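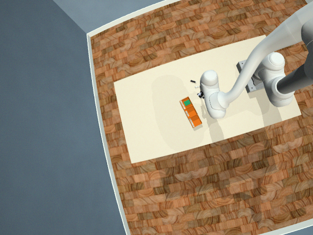 Sort checker passes episodes with the screw still on the table

Ida Hagedorn
Sun 1 March

Reopening this. It was closed as "perception noise" and I don't buy it.

The setup is the usual sorting cell in sim: green block, black part, screw, orange tray with three bins. The block and the black part go in the end bins and the screw goes in the middle one. The planner is Kikusance, object poses come from Fladus, and Gotero does the scoring and writes the log. The arm config hasn't been touched since August.

Symptom: Gotero marks the episode as a success when the middle bin is empty. I noticed it on seed 2688 and assumed I'd mixed up my folders. Then I reran the same seed and got the same green tick. I've now done 22 reruns with nothing changed between them, and every one passed with the screw out on the table. Noise ought to get one wrong the other way eventually.

What I was told to try, and what came of it:

Turn up the lighting. The theory was that the arm's shadow falls across the tray and Fladus loses the small stuff. The shadows are ugly, I'll give them that, but with shadows switched off completely the result is the same. I don't think the person who suggested it had tried it.

Recalibrate the wrist camera. It's a fisheye, so the table edge bows out and everything near the rim gets stretched. I redid the calibration anyway. The screw estimate moved a hair and stayed well outside the tray.

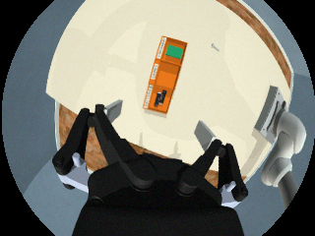 So Fladus has the screw where it should have it, on the table, past the top end of the tray. I dumped the raw poses and checked them against the simulator's own state, and they agree closely enough that I'd be embarrassed to blame perception. Whoever closed the ticket could have done the same dump. It's a single command.

Next I went after the planner. Kikusance queues the pick for the screw, then drops it with "goal already satisfied". The fingers stay open and the arm goes off to its finish pose. For a while I thought that was the bug, and I wasted an afternoon in the grasp sampler because the screw is tiny and I expected the sampler to be rejecting it. It never gets that far. No grasp is sampled at all.

"Goal already satisfied" comes from Gotero. Kikusance asks the checker before each pick whether the goal holds, and the checker says yes. Here's the bit of the log that matters:

 goal block: in bin top ... true
 goal part: in bin bottom ... true
 goal screw: in bin middle ... true (cached)

Cached from what? The screw has never been in that bin in this episode. My best guess is that the cache is keyed on bin name and survives a scene reset, so an earlier episode where the screw did get sorted is answering for this one. I can't prove that yet. Starting Gotero fresh before the seed makes the middle goal come back false, which fits, but it would fit other explanations as well.

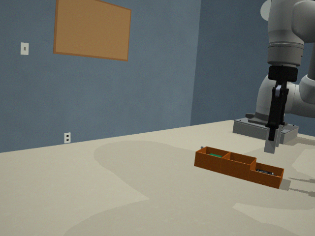

The release notes for version 2 say goal caching is "safe across resets". I'd like to know how that was tested. If it was tested by looking at the success rate, then of course it looked safe, because this bug only ever makes the number go up.

Which brings me to the number. We quoted a success rate on this task, and more than 100 of the episodes behind it were run back to back in one session. I wouldn't repeat that figure to anyone until they've been rescored from the saved states with caching off.

Workaround for now: set goal_cache to off in the Gotero config. It's slower. Restarting between episodes also works but it's a pain.

Status: open. Please don't close it again on the strength of a brighter lamp.

Comments

schwerdtfeger: I closed the original. Fair enough on the pose dump. Can you attach the log from the episode that ran just before your first bad one?

Ida Hagedorn: Attached. Screw goal true, and legitimately true in that one.

pk_tools: Same thing on a drawer task with caching on. Turning it off fixed the score, in the sense that it got a lot worse.

schwerdtfeger: Key has no episode id in it. Looking.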